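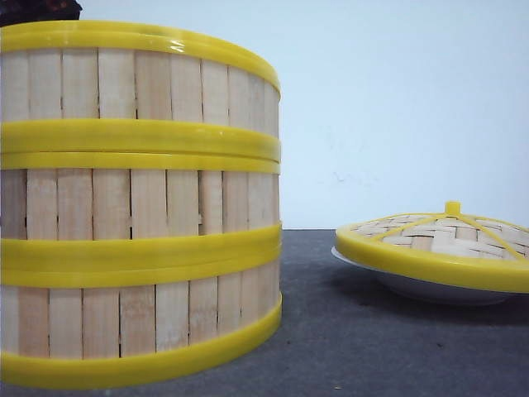 Steam them straight from the freezer and never let them thaw first, I was told at a potluck last month, and I have been chewing on that remark ever since! My pork buns come out of the freezer fine but go a bit sad once they're cooked. Should I be thawing or not?

Posted by bunsbeforebedtime in Cooking > Bread and Dough

Some background. I've fallen hard for making bao (the plain fluffy kind with a pork and cabbage filling) and I want to make one giant batch in September, when the kids are back in school and nobody has time to cook. My last batch used 2,000 grams of flour, so you can see where this is heading. Fresh, they were wonderful. Frozen and reheated, the tops were wrinkled and the bottoms were gummy, and a few had a yellowish patch that looked almost see-through.

I froze them raw, right after shaping, on a cookie sheet. Then into bags. I steamed some after a night in the fridge and some after sitting on the counter, and the counter ones were worse. I haven't tried steaming from frozen because it seemed like the middle would stay raw. Is freezing them raw the mistake? I'd love to hear what works for you.

slowprooflane

Freeze them cooked! I can't say this loudly enough. Raw yeast dough can be frozen, and plenty of people do it, but the yeast takes a beating in there and you have to get the second rise right on a cold lump of dough with wet filling inside. That's a lot to ask at 7 in the morning.

What I do: shape, let them rise until they feel light when you pick one up, then steam all the way through. Let them cool completely on a rack. Completely means the bottoms too, so flip one over and feel it. Freeze in a single layer on parchment until hard, then bag them and squeeze the air out. When you want one, it goes from the freezer into the steamer over boiling water, no thawing. Mine need 12 minutes or so for a fist-sized bun, but cut one open the first time and check that the filling is piping hot in the center.

So your potluck friend was right, as long as the buns were cooked before they were frozen. Mine keep nicely for 3 months. After that they're safe but they start tasting like freezer.

The wrinkling is a different problem. Usually the dough has risen too long, or the heat was too fierce, or the lid came off too fast. Turn off the burner, crack the lid a little, and wait a couple of minutes before you open it up. It feels like forever when you're hungry.

Wutwood Street Kitchen

Agree with all of that. We have a home baking club that did a big fundraiser for the Zarnach school and we made 109 buns in one afternoon, which was so much fun I'd do it again tomorrow. Two things I'd add. Cook your filling and chill it before you wrap, because raw cabbage lets out water and that could be your gummy bottoms. And salt the cabbage first, leave it in a colander, and wring it out hard in a dish towel. You'll be amazed at what comes out!

Also leave more room between buns than you think. If they touch, the sides tear when you pull them apart.

toastcrumbs

i just microwave mine with a damp paper towel on top, 1 min. good enough for me

bunsbeforebedtime

Thank you, all of you! I had been putting the cabbage in raw and unsalted, so that's getting fixed tonight. Small test batch first, cooked before freezing, and I'll try the paper towel trick on one of them too. Does anyone know if red bean filling freezes the same way?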